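From: Bethel Asfaw
To: Skundwood house and textiles list
Subject: Re: Washing older bedspreads with a sheen

Ju-won Ok wrote:
> I have been given two bedspreads from my aunt's house in
> Skeltotitz and would like to use them in the spare rooms. One
> is plain cotton, the other has a satin face with a printed
> pattern and no care label left on it. Our machine is a small
> one. Has anyone washed this sort of thing at home, or should
> they both go to the cleaner? I would also like to know how
> people store them over the summer, as we had moth in the
> wardrobe last year and I don't want to use anything that smells.
>
> Ju-won

Hello Ju-won,

The plain cotton one is easy. Forty degrees, half the powder you would normally use, and a second rinse. If it fills the drum so that you can't get your hand in on top, take it to a launderette with a large machine. The one in Komow by the bus station has two big drums and they are usually free in the mornings. Take your own powder, the stuff in the dispenser there is heavily scented.

For the satin one you need to find out what it is made of before doing anything else. Most of the ones I see are polyester, and these wash at thirty without trouble. Older ones can be acetate, which goes limp in water and holds every crease you put into it. If there is a spare bit of fabric inside the hem, dab it with nail varnish remover (the acetone kind) on a cotton bud. Acetate will go sticky. Polyester won't. Do this somewhere that will never show and open a window.

Then test the print. Wet a white cloth, press it on the darkest colour for a minute and look at the cloth. Reds are the usual culprits. If anything comes off, don't wash it at home.

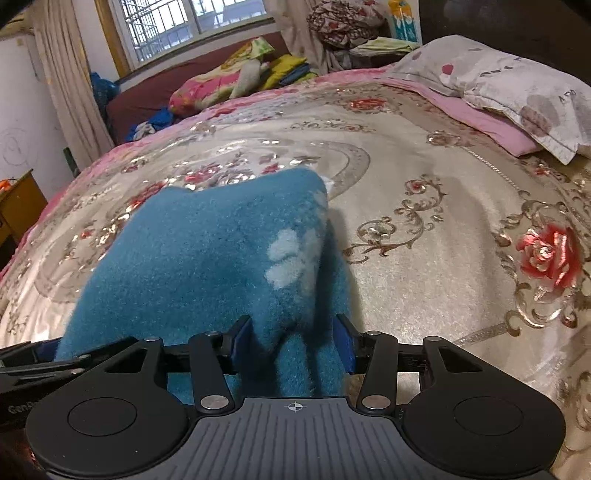 If it passes both tests, turn it face inwards, tack it loosely along the open sides and wash it on its own. Zips and hooks from other washing will pull threads in satin and you can't put them back. No softener. Keep the spin low, 600 or less if your machine gives you the choice, and hang it over two lines so the weight is shared. Mine took more than 13 hours to dry in the back porch. Iron on the wrong side only, on the coolest setting, or leave it on the bed for a night and see if the creases drop out by themselves.

On cleaners, I used Pētersons last June for a quilted cover. They charged by weight, were quick, and it came back clean but with one seam open at the corner. I would use them again but I would check the seams first and mend anything weak.

For storage I don't use mothballs. Moths go for wool and for dirt, so a clean polyester or cotton cover is not much at risk unless it is packed with blankets. Put it in an old cotton duvet cover, fold it in three, and refold it along different lines every couple of months. Avoid plastic bags if the cupboard is on an outside wall. If you had moth last year, empty the wardrobe and vacuum the corners and the underside of the shelves before anything goes back in.

There was a longer thread on acetate linings, message 586 in the archive, with a good note on getting water marks out. The subject line says curtains but most of it applies.

Regards,
Bethel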